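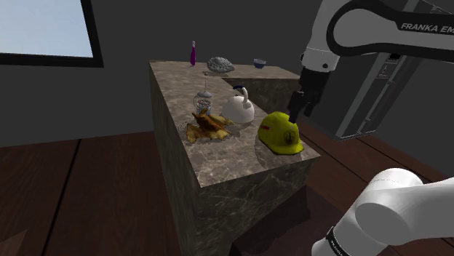

Windodach Phase 2: Interim Progress Report
Last updated: July 3, 2022
3 min read

Prepared for Durrani by Humaira Kakakhel

1. Status

The planner and the simulation tooling are on schedule. Perception is behind, for the reasons given in section 3.

2. Planning and control

The motion planner now runs against the full kitchen counter set, including L-shaped layouts. Usman Marwat replaced the fixed approach vector with a sampled one, so the gripper can come down beside tall or wide objects without a hand-tuned waypoint. The planning budget was set at 300 ms per query. Queries that exceed it are logged and dropped. The joint limit margins used in simulation match those in the controller configuration, and both are read from one file.

3. Perception

The evaluation set holds 1,937 rendered scenes, of which 900 include at least one transparent object. Depth estimates on glass remain poor. A French press type vessel partly hidden by another item is often merged with it into a single segment, and the planner then rejects every grasp on either one. Shabnam Tanoli is training a separate boundary head for these cases. Irregular items such as dried leaves are segmented correctly, but their height is underestimated. Dim lighting presets make both problems worse.

4. Tooling

Scene generation moved to the Priltach job queue. Failed renders are retried once and then flagged. There are 33 flagged scenes open, most with objects intersecting the countertop mesh. Jintana Prasertsri owns the fix.

5. Next period

Boundary head merged and evaluated. Flagged scenes closed or removed. Hardware trials at Flirkberg stay planned for November, subject to the glass results. No change to the budget is requested.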